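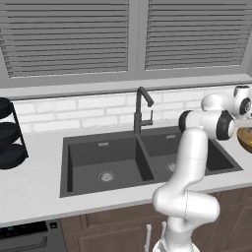

3. Method

The kitchen world in our simulator has a sink with two basins, a counter and a dish rack at the left side. The task is to bring a bowl to the sink and release it inside a basin. We collected 2286 simulated runs with a scripted controller, and from these we trained two policies. The first one, Torvik, receives only the joint angles and the bowl position. The second one, Tririer, receives also a camera view.

In every run the bowl starts in a new position, but the arm always starts from the same pose. A run is stopped after 31 seconds if the bowl is not released before.

3.1 Problem with the divider

The wall between the basins is thin, and in the first version our collision model ignored it. The policy learned to move the bowl straight through it. My supervisor, Idun Granström, noticed this when she looked at the replays — I had only checked the success rate. We corrected the model and collected all runs again.

4. Results

Tririer was better than Torvik when the bowl started far from the arm. For near positions we could not find a clear difference. Most failures of both policies were at the front edge of the counter, where the elbow came too low. We tried four values for the collision penalty, and the second largest is used in all tables.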